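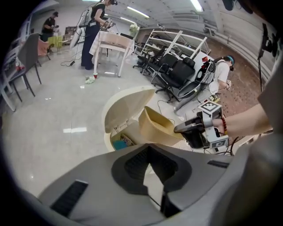 Grippers and bin lids: tips for when it goes wrong

Every maker says its gripper will cope with household plastic. I have used the Zeketti hand-held for 11 weeks and I'd believe that when I saw it. A small bin with a lid is a good way to find out.

Thin plastic bends. Squeeze a lid across the middle and it bows, then springs out sideways. Ours went 23 times in one afternoon, and the log said "grasp complete" for every one. Don't trust the log. Look at the jaws.

Take hold near a corner and close slowly. If the lid creaks, you've gone too far.
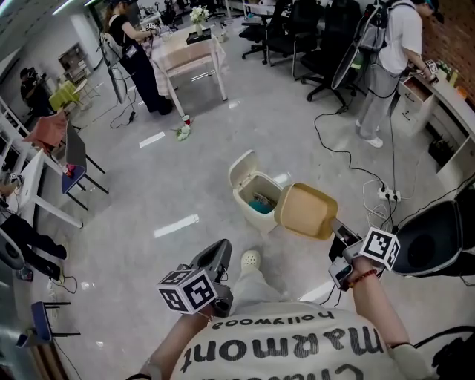
Wipe the pads before you blame the software. Warm water and a drop of washing-up liquid will do. Pralent sells a pad cleaner, and I couldn't tell the difference.

Cables are the real safety matter. Run them along the wall, tape them flat, and keep the power strip out of the walking route. Anyone working with both hands full and their eyes on a bin won't see a loop of flex. Despina Bucur went over one in February and the gripper came down on her foot.

Check the stop button before each session. Ours stuck at 2,240 cycles. Stemier told us the switch was good for 3,000, so make of that what you like.

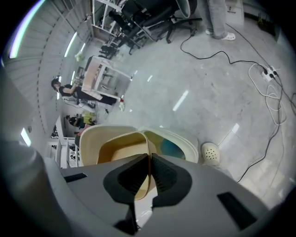

Photo: Bucur

If the jaws won't let go, switch off at the wall first and then ease the fingers apart with a wooden spoon handle. Never use your thumb. A screwdriver will chew up the pads, and a new pair took three weeks to come.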